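Dark Rooms (black and charcoal in the home)

A dark room, in the sense I use on this site, is any room where the biggest surfaces are black, charcoal or a gray so deep that your guests call it black anyway. It could be the walls, the cabinets or just one enormous table. The photographer's kind, with the red bulb and the trays, has its own entry and I won't go into it here.

I've been keeping this entry going for a good while now and it has got longer every time somebody paints something. It started as a few lines on paint and now it covers furniture, light, dust and the endless question of ceilings. Please forgive the jumps.

Names and shades

There is no agreed list of blacks. Paint makers name them however they like, so one firm's "soot" is another firm's "midnight," and they can be miles apart once they're on a wall. The Vullen color card, which I keep in a drawer and look at far too often, sorts its darks into warm and cool. A warm black has a bit of brown or red in it. A cool black leans blue or green. You will not see this in the can! Paint a piece of card as big as a tea tray, prop it beside something you know is white, and the lean shows up right away.

Charcoal is the slippery one. In a bright room it reads as plain gray, and after supper with one lamp on it goes nearly black. I like that about it. Some people feel cheated by it, usually because they chose it at noon.

Shine

Here's where most of the arguments start. Every dark surface is flat, satin or gloss, and the amount of shine changes the color more than a step up or down the card does. Flat black soaks up light and looks soft, a little like cloth. Gloss black throws the light back, so part of what you see is the window, the lamp and your own elbow. Satin sits between the two and gets picked by people who are tired of deciding (I have satin in my hall).

On a tabletop, gloss makes the whole thing feel lighter than it is. The top picks up pale patches from whatever is shining on it and breaks into streaks, and that helps a big dark piece sit more easily in a narrow space.
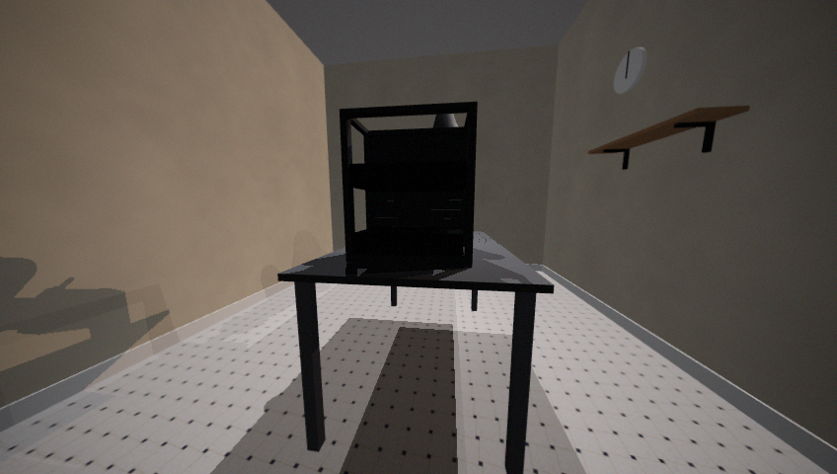
Gloss also tells on you. Fingerprints, crumbs, the ring from a cold glass, a smear from the cloth you used to wipe up the ring — all of it shows when the light comes in low. My own routine is a barely damp cloth, then a dry one, always in the same direction, and never any spray polish with wax in it. Wax builds up in a haze and then you spend a Friday evening getting it off again with dish soap and warm water. Ask me how I know.

Flat finishes have the opposite trouble. They hide prints pretty well but they mark when rubbed, and the mark is a shiny one that won't wash out. The trade word is burnishing. If you have a flat black wall by a light switch, you'll get a polished halo around the switch within a year or two, and the only cure I know is more paint.

Light

People worry that a dark room will feel small. Mine feels larger at night and smaller in the morning, and I've heard the same from enough others that I'm willing to put it in an entry. The corners disappear when they're dark, so your eye doesn't find the edge of the room so fast.

What matters more is where you put the lamps. One strong light in the middle of the ceiling is the worst choice, as it bleaches the floor and leaves the walls dead. Several small ones at different heights do a much better job. The old Finier catalog used to show its black cabinets lit from the side for just this reason, with the ceiling light switched off, and I learned more from those pages than from any book on the subject. A curved surface is the best test of all. Light slides around it and fades out gradually, where on a flat panel it mostly sits in one spot.

Bulbs count too. A warm bulb brings out the brown in a warm black and can make a cool one look muddy. Buy one bulb of each kind and try them for an evening before you buy the lot.
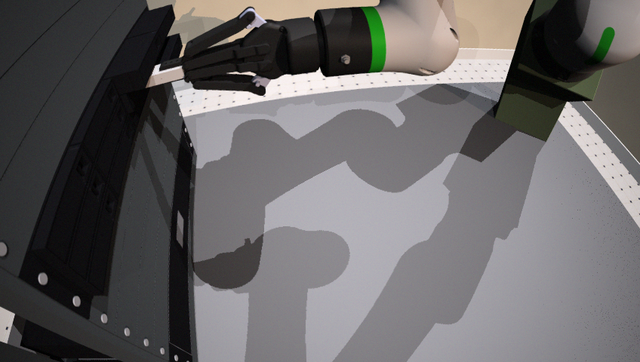 A reader in Herncombe writes that I have this backward, and that a cool black wants a warm bulb precisely so the blue doesn't take over after sunset. The same letter goes on to say that muddy is in the eye of the beholder and that I should try it with the curtains closed. I did try it. I still see mud, but I've softened the wording above from "will" to "can."

Heat is worth a line as well. A black front door in full sun gets a lot hotter than a white one, enough that some door makers won't stand behind their doors if you paint them dark. Check the paperwork first. Indoors it hardly matters, apart from a dark windowsill with a plant on it in June.

Contrast

A room that is dark all over needs something pale in it somewhere, and beginners nearly always use too much. They bring in a white rug, white lampshades, white frames on every wall, and the place ends up looking like a chessboard. One pale thing goes a long way. Take the large gray cabinet-like piece here with the black bay down the middle: the small upright block, a sort of pinkish white, is the brightest thing in there and your eye goes to it first, big gray panels or no big gray panels. A folded napkin would do that job, or a bar of soap. 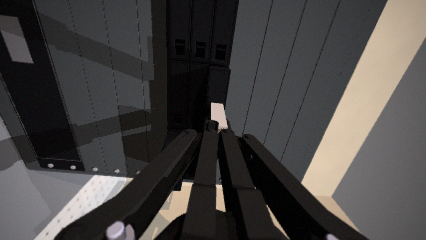 Wood is the other way to break up the dark, and it's the one I'd start with. Oak and ash look richer next to black than they do next to cream. If the wood idea leaves you cold, as it does half the people I know, a single pale object on an otherwise dark shelf is the cheaper road. I'd do it the way that gray cabinet does, with the light piece set against the black part, where it has the most to push against. Đorđević, the shelf maker, sells its dark units with one unpainted shelf in the box for much the same purpose, though I swapped mine out and rather regret it.

Ceilings

I promised myself I'd keep this short. A dark ceiling over dark walls is lovely in a small room you use at night and hard going in a kitchen. If you're unsure, paint the walls first and live with them for a month. Use flat paint up there, whatever you've used elsewhere, because gloss on a ceiling shows every seam in the drywall.

Related entries
Eggshell, satin and other in-between paints
Dust, and where it comes from
Lamps without ceiling wires
Ebonized wood
Front doors

1,722 shares · 469 comments

Reader comments

Anonymous: We did the dining room in charcoal flat and the burnishing is real. It's right where the chair backs rub. Wish I'd read this first.

Guest: You don't mention pets. White cat, black sofa. That's my whole comment.

Anonymous: Is the Vullen card still printed? My store only has the online version and the blacks all look the same on my screen.

Guest: Disagree about kitchens. Ours has had a black ceiling for years and I'd never go back, but we do have a big window over the sink.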